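Speaker notes - "What did we pay for?" (February, 20 minutes, last slot before lunch)

Slide 1. Skip the bio. Say up front that I like this project and still don't believe half the claims made for it. Hornau collected the examples, Tutix trained on them, I got asked to look at the results.

Slide 2. The task is a small cardboard box and a two-armed setup. Let people look before talking.
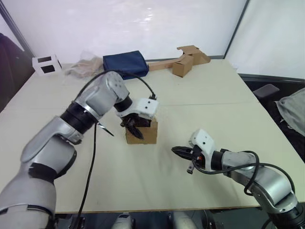
Photo: Hornau

Ask the room which arm is doing the work. The left gripper is down at the box, the right one is open in the air. Then ask what a learner takes from the right arm in a moment like that. Wait? Hover? I don't know, and I've read the labelling guide.

Slide 3. The number everyone quotes is 2147 examples. Slow down here. Of those, 249 were set aside for testing, all from the same table as the rest. That's a memory test with a nicer name. Only 112 were recorded at the second site, Wirnport, and they were left out of the headline score.

Slide 4. Variety. Same pale tabletop, same sort of grip, fingers into the open top of the box. 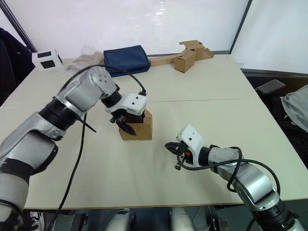 Ekpo wrote back on the draft that sameness is fine early on, you want the thing to learn one motion properly before you start moving the furniture. Fair point - I'd accept it if the funding pitch had said "one motion". It said "general handling".

Slide 5. What I'd ask for, 3 items:
- a test set from a table the learner has never seen
- failed tries kept and labelled
- a note of who was driving, every time

If short on time, drop slide 4 and go straight to the asks. Leave slide 5 up for questions.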